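Lumby Desk Set-Up Guide

Section 4: Fitting the Privacy Panel and Running the Cables

Read this section through before you start. The frame and desktop must already be joined as described in Section 3, and the desk must be standing where you plan to use it. Moving a Lumby desk after the panel is fitted puts strain on the brackets.

Before you begin

You will need the screwdriver from the tool bag, a tape measure, a pencil and a soft cloth. The panel brackets and their screws are in the bag marked C. Check the contents against the parts list on the last page. If anything is missing, contact Tronevora customer service with the order number from your delivery slip. Do not use screws from another bag, even if they look the same length.

Note: The desktop is finished on the upper side only. Small differences in color and grain between the desktop and the panel are normal and are not covered by the warranty.

4.1 Fitting the panel brackets

1. Wipe the desktop with a dry cloth and let any dust settle before you mark it.

2. Measure 340 mm in from the side edge at the front and at the back. Make a light pencil mark at each point.

3. Place one bracket on each mark with the open slot facing up.

4. Start all the screws by hand, then tighten them in turn. Stop when the bracket no longer moves.

Caution: Do not use a power driver on the brackets. The pilot holes are shallow and the threads strip easily. Stripped holes can be repaired with the Cardoso insert kit, sold separately.

4.2 Standing the panel

1. Lift the panel by its two side edges. The long version should be lifted by two people.

2. Lower it into the rear bracket first, then the front one. It should drop in under its own weight.

3. Check that the panel is upright. If it leans, lift it out, loosen the bracket on the leaning side by half a turn and try again.

4. Put small items such as pins, clips and spare screws back in the tool bag before you go on to the cables.
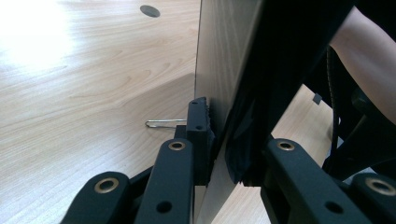 4.3 Running the cables

1. Turn off the power strip and unplug it from the wall.

2. Feed each cable down through the desktop opening, plug end first. Large plugs go through before small ones.

3. Under the desk, lay the cables in the tray and leave a loop of slack at each end. A height-adjustable frame needs at least 500 mm of slack between the tray and the wall outlet.

4. Close the tray lid and press along its length until it clicks.

5. Plug in the power strip and turn it on.

Warning: Never run a cable under the panel or between the panel and a bracket. The edge can cut through the outer cover of the cable.

4.4 Checking the height travel (adjustable frames only)

1. Clear the desktop. Move chairs and drawer units out from under it.

2. Hold the down button until the frame stops, then let go.

3. Press and hold the button again for 2 seconds. The display shows the lowest setting.

4. Raise the desk to full height while watching the cables. If any of them pulls tight, stop, lower the desk and add slack.

Note: The Ristar control box shuts itself off if it gets too warm. Wait until the display lights up again. You do not need to reset it.

4.5 Load and care

The finished desktop will carry 58 kg spread evenly. Do not hang shelves, bags or monitor arms from the panel. Tighten the bracket screws again after the first month of use and whenever the panel rattles. Clean the surfaces with a damp cloth and dry them right away. Do not use wax or spray polish.

Continue to Section 5 to fit the drawer unit. If you did not order one, go to Section 6.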